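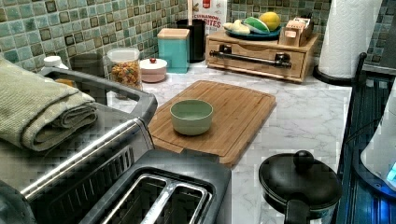
Section 6. Breakfast counter set-up

6.1 Before you start

This section applies to all Trullidley rental suites with a straight counter and a tiled backsplash. Set-up is done once at changeover and checked again before the guest arrives. Allow 16 minutes.

CAUTION: Unplug the toaster and let it cool before moving it or wiping the counter near it.

6.2 Back row

1. Clear the counter and wipe it from the wall forward. Use a damp cloth and mild dish soap. Do not use vinegar or lemon-based cleaners on marble-patterned surfaces.
2. Dry the grout line where the tile meets the counter.
3. Place the containers against the backsplash. Working from the left: white bottle, dark grey container, cereal jar, small canister with the red knob, teal canister, black utensil holder.
4. Fill the cereal jar to just below the neck and press the lid down evenly. Wipe crumbs off the rim first or the lid will not seat.
5. Stand the spare cereal box upright behind the utensil holder, printed side out. Fold the inner bag down before closing the flap.

Note: The teal canister has a loose-fitting lid on older Fuletti sets. Order the replacement seal, part 869, through the supply list.

6.3 Toaster and towel

1. Set the toaster at the front left with the bread slots facing up and nothing over them.
2. Fold the hand towel in thick layers and lay it on the grey rack behind the toaster. The towel may hang over the front of the rack but must not touch the toaster.

CAUTION: Do not store paper, bags or cloths on top of the toaster, even when it is unplugged.

6.4 Board, bowl and drawer organizer

1. Lay the bamboo cutting board in the middle of the counter, groove side up. A slight angle is fine.
2. Put one cereal bowl on the board, centred. 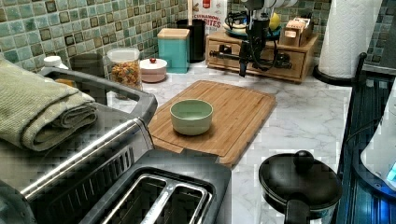

3. Push the wooden drawer organizer back to the wall and check that each drawer closes fully.
4. Put the tea box on top of the organizer, on the right, with the sachets standing upright. Fruit and the teal dish go on the same surface.
5. Replace any fruit that is soft or marked.

Note: Oil the board every September, or sooner if the colour turns dull - food-grade mineral oil only. Wash by hand and stand it on edge to dry.

6.5 Final check

Run a dry cloth along the front edge of the counter. Record the set-up on form 106 and report chipped bowls or missing lids to Gunārs Uibo.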